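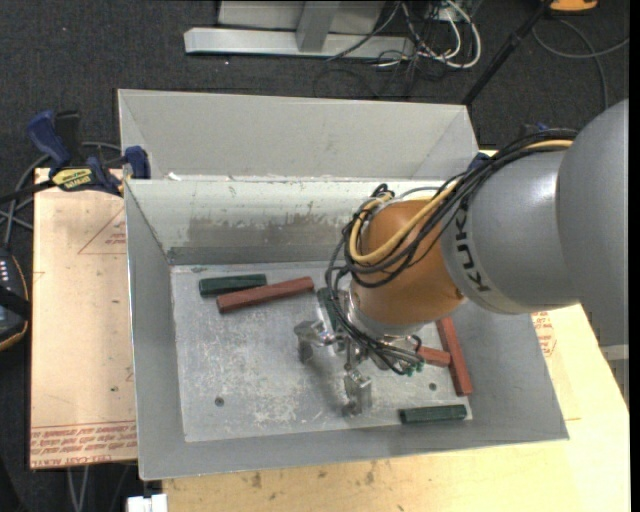
How to Sort a Mixed Lot of Blocks Without Losing a Month

Last January I bought a mixed lot of rectangular blocks from a closing play center, sight unseen, for a price that should have told me something. The lot came to 3,956 pieces. I know because the seller wrote it on the invoice, and I know the seller was right because I am the kind of person who checks.

My first sorting method was to tip a box onto the rug and feel optimistic. The method below replaced it. It works for any blocks that come in a few colors and a few lengths, and it should work for smaller lots too, if you have more restraint than I do.

What you need

A shallow metal bin with a flat bottom and low sides
A table that comes up to your hip
Storage tubs (I use 16, all Pliltby, all the same size)
Masking tape and a fat marker
A damp cloth and a dry cloth
A lamp you can move

About the bin: plain gray sheet metal is best. Dark green blocks and reddish-brown blocks both show up clearly against it, even when the floor of the bin is all scratches and chalky scuffs. I tried a nice new enameled tray from Lumanier first and spent the evening squinting at my own reflection. The ugly bin won. Put it on a towel if you care about the table under it.

Step 1. Label the tubs before you open anything

Tape goes on the short end, where you'll see it on a shelf. Write color first, then length. "Green long" is a good label. "Misc." is a confession. You will need one anyway, so write "Decide later" on it and keep it small.

Step 2. Put a few blocks in the bin

A few. You should see bare metal between them. Every instinct will tell you to fill the bin to the top and get it over with, and then you'll be digging, and digging is how short blocks end up under long ones and get sorted twice. Half a dozen at a time feels silly for five minutes and then gets fast.

Let them lie however they land. There's no prize for lining them up at this stage – I lost most of a weekend to lining them up.

Step 3. Take one color all the way out

Pick a color and take out only that color. Leave the other one where it is until the first is gone. Going back and forth between green and red feels efficient and produces a "green long" tub with red blocks in it.

Move the lamp if you can't tell the colors apart. Under a warm bulb in the evening, dark green and dark reddish-brown start drifting toward the same gloomy shade. My lot had 1,186 green ones, and I sorted a fair number of them twice before I bought a better bulb.

Step 4. Check the length against a sample

Keep one block of each length taped upright at the back of the table. Stand the one in your hand next to it. Don't judge length from a block lying at an angle in the bin, or from one with another block across its end. You'll be wrong, and with great confidence.

Step 5. Wipe, look, drop

Damp cloth, dry cloth, quick look at the corners. Split ends and big dents go in "Decide later." Mine ended up holding 279 blocks, and I have yet to decide.

If your blocks are unfinished wood, go easy on the damp cloth and leave the tub lid off overnight.

Step 6. Sweep out the bin

Do this each time you finish a box. Grit collects in the corners and around any holes or fasteners in the floor. A dry paintbrush gets it out.

Questions from the last version of this page

Kusum Mishra asked whether she could use a cardboard box lid in place of the metal bin. Yes, for a small set. The sides sag after a while and blocks escape over the low spot.

Afonso Coelho wanted to know why I don't sort by length first. You can. He has five lengths and two colors, so for him it makes sense. If you have more colors than lengths, stay with color.

Several people asked about stacking the tubs. Three high is my limit. Blocks weigh more than you expect, and the bottom lid is the one that gives up. The Kwofie shelf I use is bolted to the wall, and I'd do that before filling it. I did it after, with all the tubs back on the floor.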